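Seating Charts, Table Sizes and the Sweetheart Table Problem
June 21, 2018

I have had the same question in my inbox several times this month, so I am putting my method in one place. It covers the seating plan for a reception of between 60 and 150 guests. Larger than that and you need software, and I don't have an opinion on which.

Start with the room, before the guest list. Ask the venue for a floor plan with measurements. Salinas, where I do a lot of my work, sends a drawing with the doors and pillars marked and the outlets left off, so I ask for those separately. The DJ needs two, on different circuits if possible.

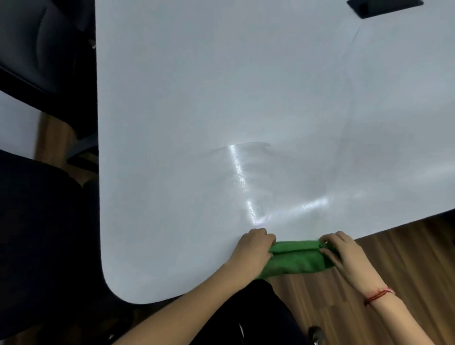
Table shape decides most of what follows. A 60-inch round seats eight in comfort and ten if nobody minds elbows. An 8-foot rectangle seats eight along the sides and two more at the ends. If the venue offers its own white tables with rounded corners, ask for the true length of the straight side, which is shorter than the listed length, and check for a cable port set into the top. A port near the corner will sit under someone's plate, and a runner needs to be wide enough to cover it.

Leave 60 inches between table edges where servers have to pass behind seated guests on both sides. I have worked with less. At the Clerow last August we had 41 inches on one side of the dance floor, and Emiliano Alarcón, who ran the catering, moved all plate service to the other side. It added time to the main course.

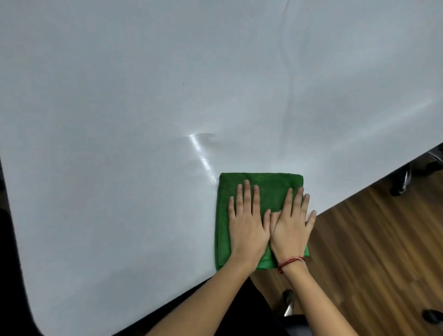
The sweetheart table

Couples ask for this table and then find out what it does to the plan. It takes the floor space of a table for six and seats 2. It also removes the head table, so the wedding party has to be placed somewhere, usually with partners the couple forgot to count. For a party of ten that is two full rounds close to the front, and those are the tables the parents expected to have.

My usual fix is to put the parents on the two nearest rounds and split the wedding party across the next row. Reiko Iwasaki does it the other way and has had fewer complaints from bridesmaids. I have had fewer from mothers.

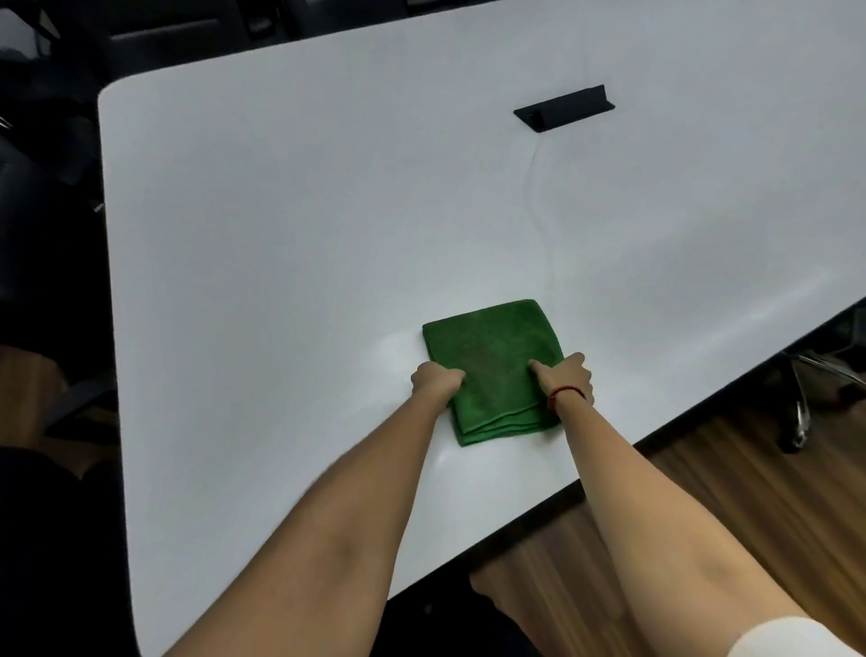

Once the front is settled, the rest goes quickly. Group people by who they already know, then fill gaps with people of a similar age. Write names in pencil or use sticky notes - the plan will change until the final count is due. Hold back one table with four open seats for late replies. Number the tables in the order a guest would walk past them from the door.

Escort cards go in alphabetical order by last name, never by table. I'll cover the card layout in another post, along with what to do about high chairs.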